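What 3,000 chargers will teach you

I have been gathering examples for a learning system since the start of January, and I want to write down what I think of it before I get used to it.

The job came through Tanveer Ghumman, who is putting together a set of household clips for a project called Gestis. You get a pair of hand-held grippers, each with its own camera, and you do ordinary things with them at home. Pick up, turn, put in the box, take out of the box. The clips go to Uveck, where people I have never met cut them up and feed them to a model. The target is 3,000 usable clips. Two of us are working on it, me and Ebbe Haugen, who took the kitchen jobs and left me the bedroom.

My complaint starts with the word "usable." The written guide runs to six pages and spends most of them on lighting and battery care. On what makes a good grasp it has one paragraph, and that paragraph says to move naturally. I don't move naturally with a gripper in each hand. I move like somebody trying to eat soup with pliers. After a week I had gotten smoother, which Tanveer was happy about, but I had gotten smoother at using pliers. Whether that is what a robot needs to learn, I can't say, and when I asked I was told the model would sort it out.

I hear that one a lot. The model will sort it out. My curtains are teal and my bedspread has purple tulips on it, and I'd like to know how many clips of tulips it takes before the thing decides that tulips are part of picking something up. The answer from Uveck was that variety comes from having many homes. Fine, but right now there are two homes, and one of them is mine.

Small electronics are the current batch. The pieces go on the bed next to a beat-up cardboard box, and each one gets lifted, turned so the camera gets a decent view, and put away. Phone chargers are the worst of the lot. The bodies are smooth and rounded, and if you take hold a little off center the whole thing swings around on the pads. I drop a fair number. Drops get thrown out, by the way, which seems backward to me. If I were teaching a kid to carry eggs I'd want the kid to know what it looks like when one starts to go.

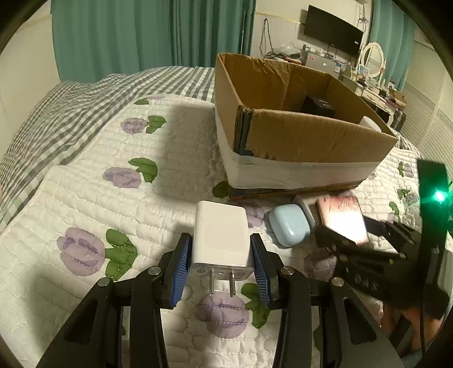
Charger in the blue pads, prongs down. The other gripper is busy on the right.

I raised the drops with Maj-Britt Engström, who checks our clips. She was patient about it. She said there had been an argument over failures early on and the side that wanted clean data won, mostly since it was easier to label. I appreciated the straight answer. It did not make me feel better about the method.

Then there is the two-handed rule. We are supposed to keep both grippers working whenever we can, so while one is holding a charger the other ought to be on something else. I understand the wish. People do use both hands. But watch yourself clear off a bed some time. One hand does the job and the other hangs there, or scratches your ear, or holds a coffee. I have more than 2 hours of myself doing something no person does, all of it marked as good.

I'm not against the project. The pay comes on time, Tanveer picks up the phone, and I have seen a short clip from the test arm closing on a plug and holding it. I've watched that clip several times. It is one plug, on a bare table, in a room with no tulips. I've asked to see the ones that went badly and haven't gotten them yet.

Next batch is folded clothes. Ebbe has already done dish towels and says the pads slide right off terry cloth if you come in flat, so I'm going to try pinching at the corner. If anybody reading this has done soft stuff with this kind of gripper, leave a comment — I'd like to hear how many takes you threw away.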